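Weekend notes: 63 demos and a lot of deleting

31st July

I've been recording demonstrations in simulation again this week, after leaving the project alone since November. The goal hasn't changed. I want one policy that can pick up household things from odd surfaces and put them where it's told, and for that I need examples, mostly made by me, sitting at a desk with a controller in my hand.

The toolchain is still Dremanel for the recording and my own scripts for everything after it. Dremanel got an update in the spring that broke how it writes gripper state to disk. I lost most of Tuesday evening to that. The fix was one line in a config file, and Capucine Caron found it before I did. She's working on the same task set from her side, and we swap episodes through a shared folder we call Pons.

So far I have 63 episodes I'm willing to keep. I threw out 14. Most of those were my fault: I hesitated over an object for too long, or opened the fingers early and then tried to rescue it. A rescue can be useful in training, but I want those kept in their own set, and these weren't good rescues anyway.

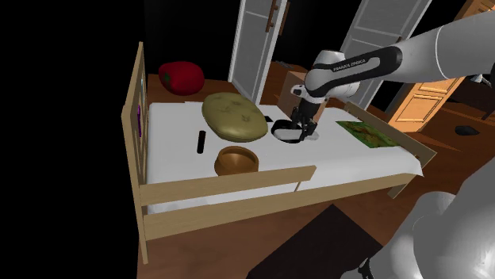
Bedrooms are the part I underestimated. All my earlier data came from tabletops, where the arm has plenty of room and the objects sit on something flat and plain. The bed layout has a low wooden rail along the near edge, and the round bowl sits close to it, so a lazy approach from the front is asking for a collision. I've started coming in from higher up and going straight down. It's slower, but the paths are cleaner and the replay script complains less. The green pillow needs its own grasp. I tried treating it like the bowl, going for an edge, and gave up on that after a few attempts.

The instructions take more time than I'd like. Every episode gets a sentence, typed by hand, and I try not to write the same one twice. "Put the bowl by the pillow" and "move the bowl next to the pillow" both go in. Capucine writes much shorter ones than I do — two or three words sometimes — and we decided to leave the difference alone.

Episodes run to 700 steps at most before the recorder stops. I hit that limit on the pillow twice and cut my speed settings back to something less timid afterward.

Next is the Clulcombe set, which has 23 room layouts I haven't opened yet. Before that I need to rename the Grundutach folders, where I used two different date formats and can no longer sort anything.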